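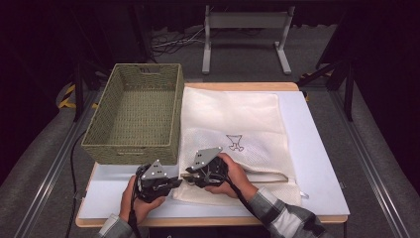

*The green basket and the cat bag, out on the table.*

# Mesh bags and baskets: what you keep asking me

I wrote one post about laundry bags in March and my inbox hasn't been the same, so I've put the usual ones on a page.

**Do I really need a mesh bag?**
For socks, tights and anything with straps, I'd say yes! I lost a bra wire to the drum once (the repair bill still makes me wince) and I've bagged them ever since.

**How full should it be?**
About half. I put 5 pairs of socks in mine, or 2 bras, and leave it there. If you stuff it tight the middle never gets properly rinsed.

**Which way does the zip go?**
Doesn't matter in the machine, just close it all the way. I lay the bag flat first and hold the edge of the fabric by the zip while I pull, otherwise the mesh bunches up and snags.

**What temperature?**
I wash mine at 40 with everything else. Check your own label though, some of the printed ones fade, and I'd be gutted to lose the little cat.

**Can I tumble dry it?**
I don't. Mesh dries on the airer in no time.

**What's the basket for, then?**
Clean stuff waiting to be put away. I like a woven one with a handle slot in the end because I can drag it off a shelf one-handed. Dirty washing goes in a lidded bin in the bathroom, well away from it.

**How do I clean a woven basket?**
Soft brush on the hoover, then a barely damp cloth in the braided bits. Let it air before you fill it again.

**Where can I get one in Trindcombe?**
Try Güler on the high street, they keep baskets near the back. Larine has mesh bags too, but ring first as they sell out.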